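Home | Talks | Group | Datasets | Contact
Print this page | E-mail this page

Training the insertion step in simulation: speaker notes
Heriberto Bermúdez, 13 October 2023
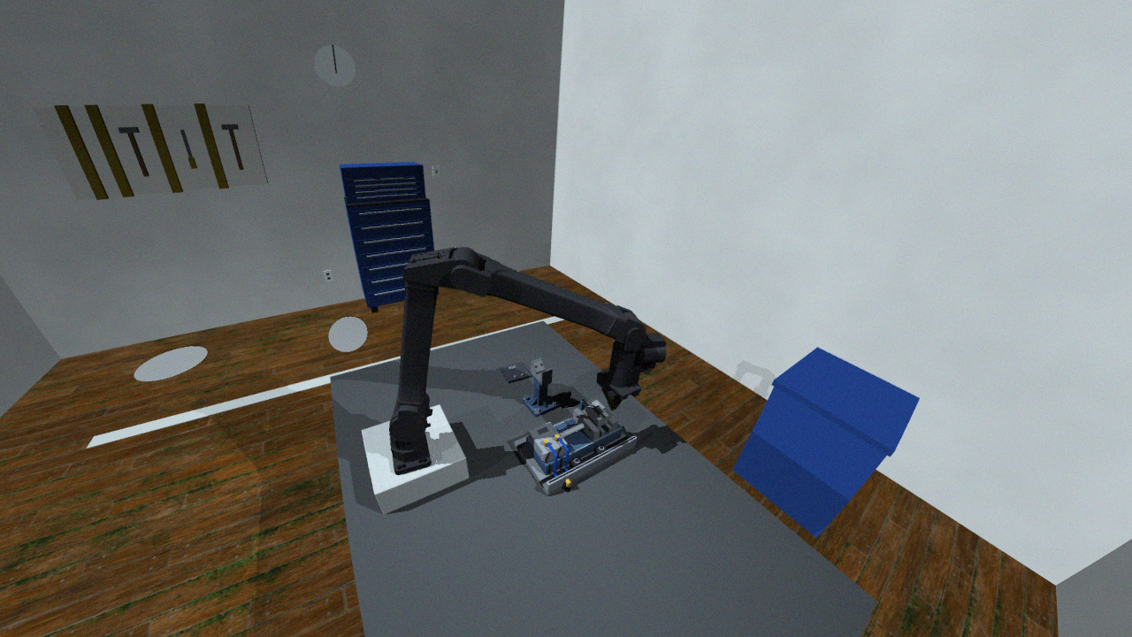
Start with the question we were asked, which was narrow. Konthorpe wanted to know if a policy for one assembly station could be trained entirely in a simulator and then run on their cell without a week of retuning. Gopinath Thomas and I took it on in January. We built the station in Tremo, our simulator, and spent the first stretch on the part of the world that matters to the arm: the fixture set diagonally on the table, the rail along its near edge, the clamps at the right end where the gripper comes down. The tool chest, the clock and the hammers on the board came with the stock workshop room and we left them in. Leave this slide up while I go through the setup.

Setup. The arm picks a part from a feeder, moves over the fixture, lowers it and seats it. I am only going to talk about lowering and seating. The pick was already solved at Konthorpe with a fixed program and they were happy with it. The policy gets joint positions, an estimate of the fixture pose, and the force at the wrist. It does not get camera images directly. A separate estimator turns the camera view into a pose, and the policy has to live with whatever error that estimator makes.

Say this slowly, people ask about it every time: the images are used for pose only.

The baseline. Before we trained anything we wrote a spiral search by hand. Lower until contact, spiral outward until the force drops, push. It is what most integrators would do and it works well when the pose is good. When the fixture is rotated a few degrees from where the estimator thinks it is, the spiral tends to catch on an edge and time out. That was the failure Konthorpe was seeing on the floor, and it is the one we tried to reproduce first.

It took a while. In the default contact settings the part slid over every edge and the baseline looked nearly perfect. Horell, the contact solver we use, has a friction setting per surface pair, and we had left all of the pairs at the same value. Once we measured the real pairs and put those in, the baseline started to fail in simulation the same way it fails on the cell. I would count that as the first result of the project, even though there is no learning in it. If your simulator can't make your baseline fail, don't train in it yet.

(Pause here. If Gopinath is in the room he may want to add something on the friction measurements.)

Method. We randomize three groups of things during training. The first is the fixture pose, position and rotation. The second is contact: friction, stiffness, and a small amount of play in the gripper. The third is delay, both in the force reading and in the command going out to the arm. We do not randomize lighting or textures for the policy, as it never sees them. We do randomize them for the estimator, which is trained separately.

The order matters. We tried turning on all of it from the beginning and the policy learned to hover. It would come down close to the fixture and stay there until the episode ended. The penalty for high force was larger than anything it expected to gain from touching the part. So now we start with contact at the measured values and open the ranges up as the success rate rises. Delay goes in last. Vávra, our scheduling code, does this on its own, but an earlier version was done by hand with a config file and it gave us close to the same result. You don't need our scheduler to try this.

Reward. Keep this short. Distance to seated, a penalty on force above a threshold, a bonus on seating. We tried a more elaborate one with separate terms for alignment and insertion depth. It trained faster and did worse on the real arm. I don't have a good explanation. My guess is that the alignment term taught it to trust the pose estimate too much.

Results. Training used 16 random seeds. In simulation, 13 of them reached the level we had set as a pass, and the other 3 hovered, or pressed straight down and stopped. I want to be open about those. They are not rare enough to ignore, and if you train one seed and it fails you may conclude that the method doesn't work.

For the real cell we took the best seed and ran it against the baseline over the same set of fixture positions, moved by hand between runs. With the fixture close to its nominal pose there was no difference worth reporting. The spiral search is fine there, and it is easier to maintain. With the fixture rotated, the learned policy seated the part in most of the runs where the spiral timed out. It makes contact, tilts a little, and uses the force reading to find the edge. Gopinath has the full table on the group page, so don't read numbers off the slide.

One more thing on timing. The policy is slower than the spiral on an easy insertion. Konthorpe noticed this before we did. For a line that runs all day that is a real cost, and what they have settled on for now is to run the spiral first and hand over to the policy if it times out.

What the simulator does not give us. Cables are the main item. Real cables pull on the fixture and shift it slightly when the arm leans on it, and in Tremo they are rigid shapes that do nothing. Wear is another. The clamps on the cell have been in use for years and the ones in the model are new. We handled both by widening the randomization, which covers it up more than it solves it.

Likely questions:

How long does training take? Some 30 hours per seed on our machine. Less if you drop the delay randomization, but don't drop it.

Would it work on a different fixture? We have not tried. The policy takes a pose relative to one part geometry. I would expect to retrain from scratch.

Why not train on the real arm from the start? Konthorpe could not give us the station for that long, and the early policies press hard enough to damage parts.

Is the model available? The fixture geometry belongs to Konthorpe. The training code and the randomization ranges can be shared, ask either of us after the session.

If there is time left, go back to the friction measurements and show the plot for the two surface pairs that were furthest off. If not, skip to the thanks slide.

Print this page | E-mail this page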